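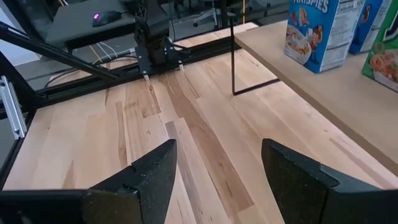

Dos brazos, una mesa y un domingo perdido

Entrada rápida que mañana madrugo. Llevo desde abril prometiendo contar cómo va el montaje del taller y siempre lo dejo para luego, así que va a trozos.

Jun 14, 2022. Estado: los dos brazos en su sitio. El segundo lo atornillamos por fin el domingo en Nellstead (el taller compartido, para los que llegáis nuevos). Tres horas para cuatro tornillos. Uno se pasó de rosca y hubo que sacarlo con paciencia y bastante mala leche.

El bastidor. Perfil de aluminio negro, comprado a Casstead, 54 euros con el envío. Bien cortado, todo a escuadra menos una pieza, que me cambiaron sin rechistar. Las escuadras pequeñas plateadas son de otro pedido, no pegan nada con lo negro y me da igual.

La mesa. Tablero de listones de madera clara. Bonito, pesa un disparate. Tiene vetas oscuras justo por el medio y ahí empezó el lío con la cámara de la muñeca – mi detector de bordes veía objetos donde solo había madera. Dos noches con eso. Al final subí el umbral, metí un filtro de área mínima y a correr. No es elegante. Si alguien tiene una idea mejor que forrar la mesa de gris, comentarios abiertos.

Los dedos. Negros, acabados en punta, con la cara interior plana y un escalón. Es la tercera versión. La primera era demasiado corta, la segunda flexaba al apretar y soltaba todo. Esta no flexa. El acabado rugoso me gusta, agarra mejor el cartón o eso quiero creer. Pendiente medirlo en serio.

El estante. Tabla clara sobre un soporte fino de metal negro, y encima cajas de cereales. Las cajas son un buen objeto para empezar: caras planas, colores fuertes, letras grandes. La azul de KRISPIES es la que mejor reconoce el modelo, con la verde se lia todavía. El problema gordo es el soporte, que es tan delgado que el planificador no lo tiene en cuenta y quiere pasar por enmedio. Lo he metido a mano como volumen prohibido.

Software. Dejé Gkikas a medias y me pasé a Stasent para sincronizar los dos brazos. Un fin de semana de migrar configuraciones, pero el retardo entre uno y otro ya no me quita el sueño. Tengo el bucle a 1000 Hz en el papel; en la práctica se cae cuando abro el visor, asi que no abro el visor.

Los cables. Por el suelo. Negros, blancos, amarillos, todos juntos. Compré bridas y siguen en la bolsa.

Lo que falta:

– calibrar la muñeca otra vez, que la toqué al apretar
– tapas para los perfiles
– parada de emergencia más a mano, ahora hay que estirarse
– probar a pasar una caja de un brazo al otro

Lo último es lo que me apetece y por tanto lo que haré primero. La demo del taller es en agosto y quiero llegar con el traspaso funcionando, aunque sea despacio.

Subo los archivos de los dedos esta semana, cuando les ponga nombres que se entiendan.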